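Blackout cloth sags in the middle, how do I keep it flat?
Posted by Rachid Mahrous in Sewing and Fabrics

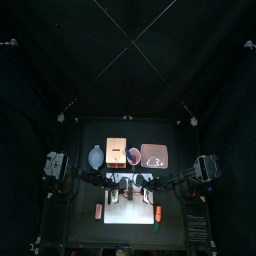 Replies (2)

Halima Nwankwo
Sag depends on the weight of the cloth and the span, and pulling harder at the corners only stretches the weave. Cut the panel so the selvedge runs along the longer side. The warp gives less than the weft. Sew a hem wide enough to take a flat batten on 2 opposite edges and fix the battens, not the cloth. For a ceiling panel, run a line underneath from corner to corner each way. Lined curtain blackout is too heavy for this. Use plain black cotton or polyester and check the weight per square metre before you order.

If it has already stretched, wash a cotton offcut first and measure it before and after. Mine shrank by 4 cm over the length of the piece, so wash before cutting.

Teófilo Agudelo
just use more clips

Rachid Mahrous
The cloth is polyester from Rarkby, so washing won't shrink it. I will try the battens on Monday. Does the hem need a double row of stitching?

Halima Nwankwo
One row is enough if the batten is a close fit. Use polyester thread and a long stitch.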